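Search docs
Search

# Orus Kitchen Notes: the dish rack set

By Ginette Cormier, with corrections from Brayden McIntyre
May
3 min read

Welcome, and thank you for stopping in! Orus is our shared collection of notes and photos on ordinary kitchen jobs, and this folder covers washing-up things: the plates, the mug, the wire rack and the wooden surface they all live on. I started it because I could never remember which plate went with which name, and it has grown a fair bit from there (Brayden would say it has sprawled, and he's welcome to).

## What's in the folder

- `rack/` – putting dishes into the rack and taking them out again
- `surface/` – dishes set down on the wood
- `names.txt` – what we call each item, in plain words
- `notes/` – my longer ramblings, 11 pages of them at last look

Please use the names in `names.txt` when you add a label. A mug is a mug, even if it's what you'd call a cup at home, and "dish" is kept for when you truly can't tell a plate from a bowl.
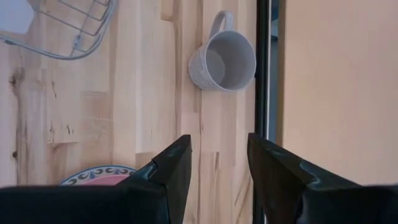
White mug on the butcher block, wire rack at upper left.

## Labelling the plates

Most of the questions I get are about plates, so I'll go slowly. Each label has three parts: the item, its colour or pattern, and where it's resting. We go by the rim first and the middle second, and you only need enough words to tell one plate from its neighbours. 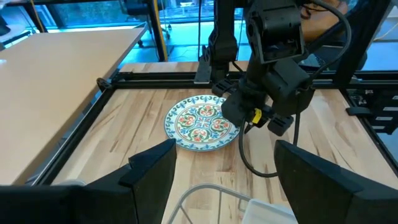 Patterned plates deserve a little patience, as it's easy to write "blue plate" and then find you've written it for half the folder. Look at the rim, then look at the middle, and put down both. The one with blue leaf-like motifs around a scalloped edge also has a medallion of green, red-orange and blue petals, so it goes in as "plate, blue leaf rim, petal centre". I know that's a mouthful. Brayden wanted number codes for all of these, and we tried them in the Boychuk folder, but I was forever flipping back to the key with wet hands, so words it is.

For resting places we use `on wood`, `in rack` and `in hand`. If a plate leans in the rack's slots it's still `in rack` – please don't invent a new one for leaning, I've cleaned up enough of those.

## Boards and other flat things

Cutting boards were a late addition, as of version 9. They share the rack with the plates and take the same resting places. Write "board" and the colour, and leave the material out unless you're sure of it.

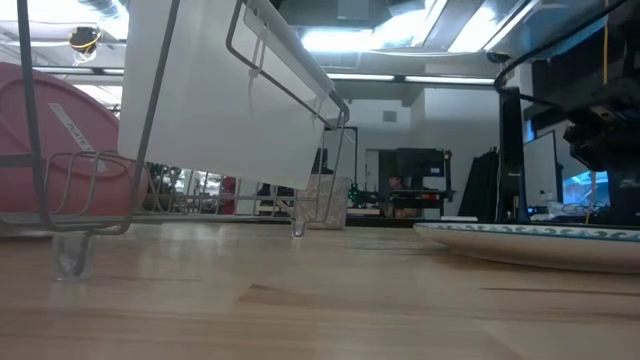 Do I have to label every dish, even one that's half hidden? Label it if you can name it with confidence, and otherwise put `unsure` in the item column and carry on.

## Changes

Version 11: colour spellings tidied (it's "grey" here, please!).
Version 9: boards added.
Version 6: names brought over from the old Loto list.

Corrections are very welcome, small ones especially. Send them to Brayden for anything to do with file layout and to me for anything to do with names. I usually get to mine in the evening, after the washing-up.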